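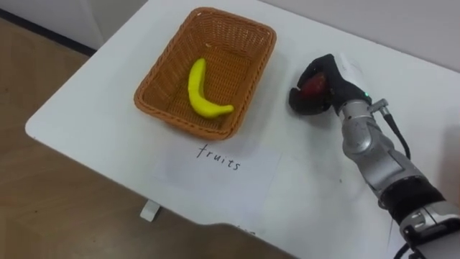
Hedarel basket with banana and label. The label is mine, the handwriting too.

Hedarel Rectangular Wicker Basket, set of two: three and a half stars

I bought these to solve the table problem. Everyone with a table knows the problem. Ours is white and had been turning into a flat closet for the better part of a year: tape, play food, glasses cases, one glove, the remote for a fan we gave away. The plan was two baskets, one for fruits (toy) and one for everything else (also, in its way, toy). I'd write labels, and the family would read them.

The set was $95 with shipping, and there were 2173 reviews on the Stodlow site when I ordered, most of them one word long and the word was "nice." I read far more of them than the purchase deserved. A surprising number were from people keeping bread in theirs, and one was a complaint about a bathmat.

What you get

Two identical baskets, orange-brown, rectangular, with sides that lean outward a bit so they look more generous than they are. No lids, no liners, no handles. The product page called the color "Autumn Honey." I would have called it basket. It does look good on white, I'll give it that, and against our gray wall it's the warmest thing in the room by a wide margin.

They came nested, one jammed so far down inside the other that I had to sit on the floor and hold the bottom one with my feet. If you are over a certain age, or have dignity, ask somebody to help. After that I gave each of them a good shake over the sink, and I still find little pale specks on the inside now and then. I've tried a dry paintbrush and a vacuum hose. The specks seem to have a lease.

The weave

Tight enough. Nothing we own has fallen through, and nothing has snagged except one sweater, and that sweater snags on air. The rim is the best part. It feels solid when you grab it, and it hasn't started to unravel at the corners the way the old Matar ones did. (We had a Matar set in the hall. By the end of the first winter it looked like something had nested in it and then moved out in a hurry.)

The floor of the basket is woven too, and fairly flat. A toy banana will lie in it without rocking. I realize this is a low bar, but a curved object in a round-bottomed bowl spins every time anyone bumps the table, and in our house someone always bumps the table.

Scratching: none so far. I expected the underside to chew up the white finish and went to bed the first night feeling I'd made a mistake. I've been sliding both of them back and forth since March and can't find a mark that wasn't there already. There were plenty there already.

Labels, or the lack of them

For this kind of money I'd have liked a little tag, or a loop to hang one from. The Flallelberg baskets have a slot on the front for a card, and they want $105 for the privilege. I decided I could write a word on my own for nothing, and so I did: "fruits," in thin black pen, lowercase, right in front of where the basket goes. It runs downhill toward the end. I've been told that "fruit" is already plural and I've chosen to leave it.

The trouble with a label that isn't attached to the basket is that the basket can leave. Somebody picks it up to look for something, puts it down six inches over, and now "fruits" refers to the table in general. A bit of ribbon would fix this. I own ribbon. It's in the everything-else basket, I think, under the rest of everything else.

Do they make people tidy

No. I'd like to be fairer to Hedarel than this, and I know they never promised it. But the photos on the page show a household where things live in their baskets, and I fell for those photos at the checkout like anyone would. 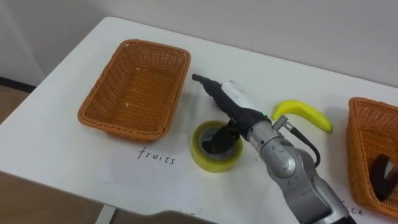

My own results have been more of a mixed bag. The banana spends a good part of its life on the bare table, a short reach from a basket with its name practically written on it. The yellow tape has never had a home. It isn't fruit, I'm fairly sure, though it's the same color as the only fruit we seem to have left, and one member of the household has argued the case. Meanwhile the second basket, the one with the other label, is never without something dark in the bottom of it. I suspect it's doing better because it asks less of people.

If I were starting over I'd label both or neither. One labeled basket next to one unlabeled basket is basically an instruction to use the unlabeled one.

Size

Fine for play food, tape, mail, and chargers. Too shallow for a real grocery run's worth of apples, if you're one of the bread-and-produce people from the reviews. Two of them side by side take up more table than you'd guess from the photos, and you'll want to leave some space between them or the leaning sides overlap and you can't get a hand in. Measure first. I measured afterward and then moved a lamp to another room, where it's now in the way of something else.

Cleaning

The card in the box says to wipe with a damp cloth and dry in the shade. I've done the first half. They were fine by morning.

Returns

I nearly sent one back, over a bent strand near the base. The return form on the Stodlow site asked me to pick a reason from a menu, and the closest choice was "arrived as a different animal." I kept the basket. The strand has since straightened out, or else I've turned that side to the wall. One of the two.

Would I buy them again

Probably, on sale. They're good looking and sturdy, they don't scratch, and they stack if you have strong feet. Half a star off for the specks, half a star for the missing label slot, and another half for the nesting business, where I pulled something in my shoulder.

Update: one person wrote to ask if the fruits basket holds onions. It would. You'd have to change the sign.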